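Print this story | E-mail this story

The Second Shift at Wirkdale
By Iqra Sial
December

Half past five, and the coffee machine already out of cups. Neusa drank hers from the lid of a thermos. Bay 2 was lit, the others dark. Forty pallets of dead servers and office towers along the wall, shrink-wrapped, waiting.

They used to be nine at the benches. Now four, and the arm.

Plumel had bought it in spring. Plumel bought everything in spring, then spent the summer explaining it. The arm would do the opening moves, they said. Lift the latch, check the slots, find the battery. The people would do the judging. Neusa had done all of it for eleven years and had never noticed there was a line between the two.

"You're teaching it," Sutrisno told her on the first day. He was shift lead then. Still was, technically, though what he led was mostly a screen.

So she taught it. Hand over the controls, slow, slower, stop. Memory out first, always, both banks. Then the load plate, gently, those springs kick. Don't drag the pins. She said it out loud even though the thing had no ears. Habit. She'd said it to Reinaldo when he was nineteen and had thumbs like bread rolls.

Reinaldo was over in Brito now, driving for a bakery. Funny how that went.

By summer the arm could do a board by itself if the board was kind. By September most boards were kind enough. The number on the screen went up. 216 in a week, then more, and somebody in the office printed it and taped it by the time clock. Neusa took it down. Somebody taped it up agian.

This morning's first tower was an old one, heavy, from the lot out of Dirnurberg. She got the side off and stood back with her hands in her apron pockets. The fingers came in low and stopped short of the socket. Cover still on, plate flipped open beside it, the memory slots empty above and below.

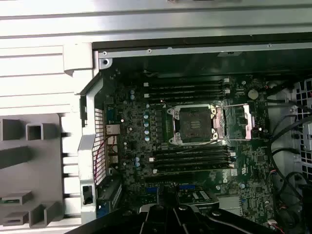
Sutrisno said it was waiting on her, it had been waiting on her a lot lately, and did she know the wait time got logged now. Every second. They had it in a chart upstairs, her name on it.

"My name or bench four?"

"Bench four. But there's only you at bench four."

She looked at the light on the confirm button. Green, patient. One press and it would carry on. That was the job these days, the pressing. Her wrists had stopped hurting in August. She'd told her sister that like it was good news, and it was, and then she'd sat in the car a while.

"What's the chart for?"

He rubbed his neck. "They want to see if it needs the confirm."

"Does it?"

"That's what the chart's for."

Out on the dock a truck was backing in, beeping. More pallets. Sayaka came through the plastic strips with snow on her hat and a clipboard she didn't need anymore, and said there were 1669 units on the new contract, due before the end of January, and was anybody going to help her with the door.

Nobody moved. Then Sutrisno went, because he was shift lead.

Neusa bent over the tower. Old board, two banks of memory slots, a good many places to go wrong. She'd pulled one like it her first winter, with Reinaldo's uncle talking her through, and bent a pin, and he'd straightened it with a sewing needle and never wrote it up. No chart.

The button went on being green.

She counted to ten. She thought about the line upstairs getting longer, her line, bench four, a little hump in it at almost six in the morning that some kid would have to ask about. Excuse me, what hapened here? And someone would have to come down the stairs and ask her.

She got to twenty.

"Neusa," Sutrisno called from the dock. "You stuck?"

"Checking," she called back.

She unscrewed the thermos, poured what was left, and drank it standing up. Then she pressed.

Print this story | E-mail this story

More short fiction
Salt for the Driveway
My Mother's Locker Combination
The Last Bus out of Brito
Night Desk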